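**Ticket 432 – cup-on-scale episodes rejected at upload**

Opened by: Fuseini Aryee
Queue: Notar, data gathering
Status: open, workaround in place

The Notar checker is turning down a lot of the cup placing episodes from the Bonsu cell. The message is always the same: "end state not reached". The operators say they finished the task and pressed save as normal. Out of 702 episodes recorded in March, roughly a third came back with this message. Other tasks from the same cell upload fine.

**Checked so far**

- Restarted the recorder and the upload service. No change.
- Swapped the network cable. No change.
- Replayed a handful of rejected episodes in Jokico. Joint data is complete and the timestamps line up with the video.
- Compared the task file with the one on the Claltis cell. Same version.

**Finding**

The checker wants the gripper well clear of the cup in the last second of the episode. In the rejected ones I replayed, the cup is on the platform but the recording stops before the arm has backed off.

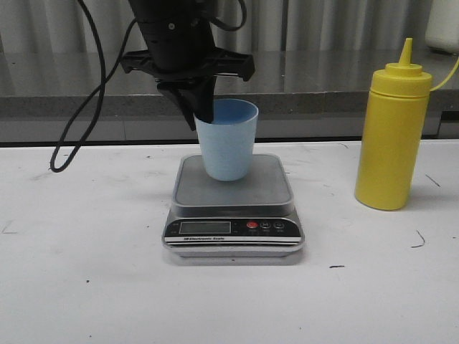
*Bonsu cell, fixed camera. Cup upright on the scale, finger still inside the rim.*

An episode that ends in this position will fail every time. The cup is where we want it, but the checker can't treat it as released. I'd also rather not train on these as they are – the policy would learn to stop with a finger in the cup.

**Workaround**

1. After placing the cup, lift straight up until the fingertip is above the rim.
2. Hold still for 2 seconds.
3. Press save.

Don't pull sideways on the way out. Re-record if the cup tips or slides.

**14:20** – Tried the steps above on a short batch. All accepted.

**15:05** – Asked whether we can trim the rejected episodes and keep them. Trimming won't help, as the retreat was never recorded. Moved them to the "partial" folder for now. Please don't delete them, the grasp section may still be usable.

**Still to do**

- Add the lift and hold to the operator sheet for this task.
- Ask for a clearer message from Notar. "Gripper not clear of object" would have saved a morning.
- Check the Claltis cell for the same habit.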